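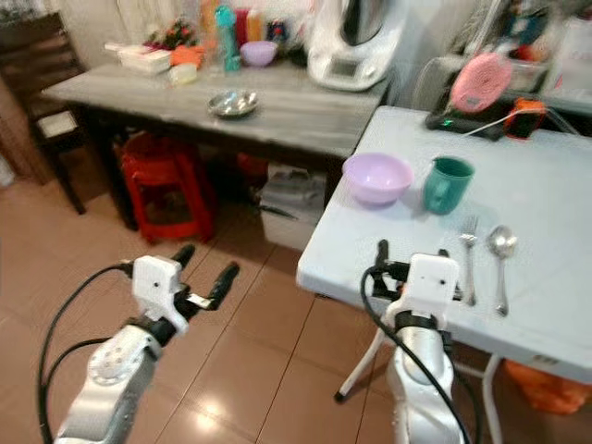
The little kitchen, corner by corner

Posted 2019-09-22 in Home

So many of you asked to see the kitchen after my August post about moving into the Naleten apartment that I finally gave in. It's small and it isn't done, and if you came for marble countertops you've got the wrong blog! But I love this room, and I've been going on about it to anyone who'll listen, so I've put together a gallery with a few lines for each bit. Some of it is furniture, some of it is dishes, and some of it is just me rambling.

The floor

The reddish-brown tile was here when I moved in and I hated it for the first week. I had a whole plan with stick-on squares in pale gray, and I even got samples. Then I put the white table down on it and thought, oh, that looks kind of great. The samples are now coasters.

It does show flour. It shows flour like you would not believe. I sweep after every batch of flatbread and there is always a bit more by the wall.

The folding table

My favorite buy of the whole move. White plastic top with a bit of blue in it, thin white metal legs, folds up and goes behind the door when people come over. I paid 50 for it secondhand from a man in Nikmont who carried it down three flights of stairs himself and wouldn't let me help.

I was going to use it only for parties and the occasional big baking day. It has been folded away exactly twice.

The gray table

The other table is the serious one. Gray wood grain, big enough to roll dough on, and the one where I chop and knead and spread out the newspaper. I had it in my last place too, so it has some history with me, mostly involving turmeric. Lemon juice and baking soda, left on for a while and wiped with a soft cloth, got nearly all of it out. (Test a corner first. I didn't and got lucky.)

I tried the two tables pushed together in an L for a few days and kept bumping my hip on the corner. I like them much better apart, with a space to walk through.

Lavender and teal

I don't own a matching set of anything. The bowl is light lavender plastic and the mug is a teal-green, and together they make me happy every single morning. The bowl came from a stack at Farah, the discount place by the bus station, and I went back the next week for more and they only had orange.

I use it for everything - cereal, rinsed grapes, eggs I'm about to beat, a place to put onion skins. It has no proper job and I think that's why it never makes it back to the cupboard.

Fork, spoon, that's it

For a while I had a cutlery drawer you couldn't close. More than 100 pieces in there, and I live alone! I gave most of them to Imtiaz Kumarasinghe from downstairs, who runs the Saturday lunches at the community hall, sorry, I should say ran, he's handed them over to his sister now. Anyway they went to a good home.

What I kept: enough for four people, plus the good serving spoons. When I set a place I put the fork on the left and the spoon on the right, the way my grandmother did it. Knives only come out if there's something to cut.

The steel plate

Small, round, stainless steel. I grew up eating off these and I still think food tastes better on them. It's perfect for a snack, or for holding the lid of whatever you're stirring, or for the spices you've measured out ahead of time. You can drop it and all you get is a terrible noise.

If you're starting a kitchen from nothing, get a couple of these before you get anything pretty.

The back edge of the table

Everybody has one of these, right? The strip at the back where the things with cables end up. Mine is where the charging happens, with a white cable that is always a tiny bit too short, and something orange and black plugged into the end of it. I bought a cable box from Ultosex (I know, I know, the name - they do storage and household stuff, I promise) and it was too small for even one plug. It now holds tea bags.

The pink round mesh thing back there gets more compliments than anything else in the room. I have no idea why I'm so attached to it. Pink and white and that brick-colored floor, I suppose.

The shelves

Okay, deep breath. The shelves are cluttered. I had a dream of jars with labels all facing front and I got as far as buying the labels, a roll of 100, and using nine of them. Lentils, rice, the other rice, cumin, and so on until I got bored.

The current system is that heavy things go low and anything I use weekly goes where I can reach it without a stool. Everything else fits in around that. I'm giving it until the winter and then I'll have a proper clear-out, one shelf per evening.

Bags, bags, bags

There's an orange plastic bag on the floor under the folding table and there will be one there next week too. I keep a bag going for things that need to leave the apartment: library books, a borrowed dish, the stuff for the recycling place. If it's under the table I trip over it and remember. If it's in a closet it stays there for a year.

The small costs

A few of you like the numbers, so I added it all up on the back of an envelope. Tables, dishes, hooks, the cable box that holds tea, paint for the wall I haven't painted: 1493 in total, and a good chunk of that was the fridge delivery. I would spend it all again apart from the cable box.

Still to do

- Paint the wall behind the gray table (I'm between a warm white and a very pale green)
- A longer charging cable!!
- Fix the drawer that sticks
- Something on the wall at eye level, maybe a calendar, maybe the blue plate from my aunt
- Another lavender bowl if Farah ever gets them back in

I'll add to the gallery once the paint is up. If you have one of those folding tables too, tell me how you keep the top clean, mine gets little gray marks on it and dish soap only does half the job. And yes, the flatbread recipe is coming, I just have to write down what I do with the water because I've only ever done it by feel.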